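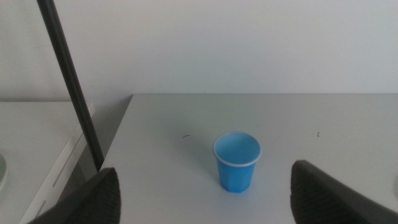 A reader in Renden wrote to ask why the grasping tips on this page always begin with cups, when the failures at her bench come from plates and bags. She is right that plates are harder. But almost every number we have from the last study is from cups, and I prefer to give tips which I can support with a number.

# Workshop tips: collecting and testing cup grasps

These notes come from the Pillport study, where we compared two ways of recording demonstrations for the same task (approach a cup, grasp it, lift it, put it down). In the first way the operator started every recording from the same arm position. In the second way the start position was changed each time, by hand, before recording. Both sets had 640 recordings, and the test was 30 trials for each trained policy.

The result was more clear than I expected. With the fixed start, the policy did well until the cup was moved to a place where it had seldom stood in the recordings. Then the fingers closed too early, in front of the cup. With the changed start, this error became rare. We also tried to add more fixed recordings, up to 1000, and it did not help much.

## Before you record

- Wipe the table and look at it through the wrist camera, not only with your own eyes. Hairs and crumbs look bigger from there.
- Leave free space behind the cup. In the wrist view you want the whole rim and the foot of the cup before the fingers come near.
- Open the gripper fully at the start. A half-open start gave us knocked cups in both sets.
- A rim in another colour than the body is useful when you check recordings later, as you see quickly if the cup was tilted.
- Use diffuse light. If you have one strong lamp, turn it to the wall.
- Fix the cable of the arm with two soft ties. Do not pull it tight, the wrist needs to turn.

## How to change the start position

Mark 8 places on a sheet of paper and put the sheet next to the keyboard, not on the table. Marks on the table come into the camera and the policy can learn them. We made this mistake in January and had to throw away one full day.

Go through the places in mixed order. For each one, change also the height of the wrist a little. The Kruger script can choose the order for you, but a pack of numbered cards works as well and it does not crash.

## When you test

Put the cup where it will be tested before you start the policy, and then take your hands away completely. Write the outcome at once, in words: "closed early", "touched rim", "lifted, dropped". A simple yes or no was not enough for us when we wanted to understand the first set.

Do not repeat a trial because it "was nearly good". Keep it as a failure.

If you change the cup in the middle of a test, begin the test again from zero. Light plastic cups slide when one finger touches first, heavier ones stay, and the results cannot be put together in one column.

## Cleaning the fingers

Warm water, a drop of washing-up liquid, an old toothbrush for the grooves. Dry them well before the next recording. Alcohol made our first rubber pads hard, so I keep it for the camera glass only.

## Still open

We have not tested the changed start with plates. The sheets for the Flasik table are printed, and the plate recordings are planned for after the new pads arrive.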